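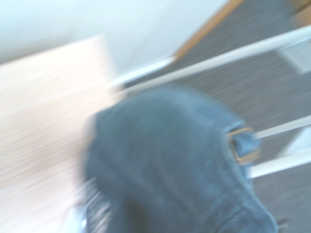
Blue denim with a buckled strap, by a pale wooden surface at the Skutside workroom.

I have worked in returns for most of my adult life, and I want to make the case that the best thing to happen to our line of work is a robot arm that is slow, a bit clumsy, and spends its day picking up other people's pants.

If you have never worked returns, picture a bag coming off a truck. Inside is something a person wore once, or tried on over pajamas, or kept in the back seat of a car for a month. Somebody has to take it out, shake it, turn it right side out, check the pockets, check the zipper, look for makeup on the collar, fold it and send it one way or another. At Skutside we get 3,000 pieces on a heavy day in July. For years every one of those pieces was lifted by a hand, and quite a few were lifted by mine.

The lifting is the part that gets you. People think of warehouse injuries as somebody dropping a pallet on a foot, but in returns it's thumbs and wrists and that spot under the shoulder blade. Denim is the worst. A denim jacket is heavy for its size, it doesn't want to fold, and the hardware catches on everything (overalls, don't get me started on overalls). I used to go home and not be able to open a jar.

So when Brukik put in the first arm last year I was ready to love it, and I'll admit I was in the minority. Aled Edwards, who trained me, stood there with his arms crossed for most of a morning. He watched it go for the same shirt three times. "I could have done that one in my sleep," he said, and he was right, he could have! He still could. The arm handles 585 pieces on a good shift, which is fewer than Aled did at his peak, and it gets lost completely when a sleeve is tucked inside another sleeve.

What changed my mind from ready-to-love to really loving it was what happened to the rest of the day. Before, if you were fast at lifting, you lifted. That was the reward for being good. The inspecting, the part where you need eyes and taste and some idea of how clothes are made, got squeezed into whatever seconds were left over. Now the plain stuff gets carried to us and we look at it. We look at it properly. Nighat Bukhari found a bad run of side seams from one supplier in her second week on the new setup, all failing in the same place, and she found it because she had time to notice that she'd seen that seam before. She wrote it up and the buyers called her. Buyers had never called our floor in all the time I'd been there, except to ask where something was.

I think this gets missed in the big arguments about automation. Those arguments are about jobs as a number, so many before and so many after, and I understand why, I have rent too. But a job is also made of pieces, and some of the pieces are good and some are just weight. If you take out the weight and leave the people, you find out how much they knew all along.

If you leave the people. That's the part I can't be breezy about. I have a friend at Arellano, across the county, where they brought in arms from the same supplier and then let the temp contracts run out a month later. Same machine, pretty much the same clothes, and a much worse place to work, with fewer people hurrying to keep up with the thing that was supposed to help them. So when I say I'm excited, I'm excited about how it was done here, and how it was done here was mostly a matter of asking for it early.

We asked for 2 things. We wanted nobody to be paced by the arm, so that if it's ahead of you it waits, and we wanted the people who used to lift to be the ones trained to run it. We got the first in writing. We got the second with some grumbling, and now Aled (yes, crossed-arms Aled) is the person you call when a strap gets wound around something. He has opinions on which way a garment should be lying before you let the arm have a go at it. He has opinions on buckles. He is insufferable about buckles, and he got a raise.

There's a skill in this work that never had a name. You know by touch when a waistband has been washed, and you know from how a jacket slumps whether the lining has gone. When you have to set up a machine to handle cloth, you suddenly have to say all of that out loud, and people write it down, and it starts to look like expertise, because it is. I've watched coworkers who called themselves "just returns" explain fabric to an engineer for an hour. I could watch that every day.

Dandader, which owns our building and a few others, wants arms on every returns floor by next summer. Good! But I'd tell anyone on those floors to get talking now, before the crates show up. Ask who sets the speed. Ask who gets trained, and whether that comes with money. Ask what happens to the 100 pieces a day the machine gives up on, and whose table they land on, and whether that person gets credit for them. On our floor that pile is mine this week, and it's nearly all overalls.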